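Search this site Search

3.2 Teaching by remote control

Each of our helpers, Liette Penner among them, guided both grippers from a headset for 90 minutes, with plenty of tea in between, bless them.
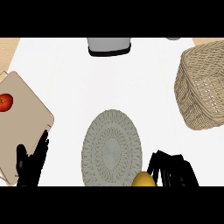
Figure 4. Simulated tabletop used for remote teaching, with both grippers at the near side.

We had rather hoped that five practice runs would be plenty, but most people were only really at ease after nine, and so we kept the later runs alone for training.

We use cookies. Accept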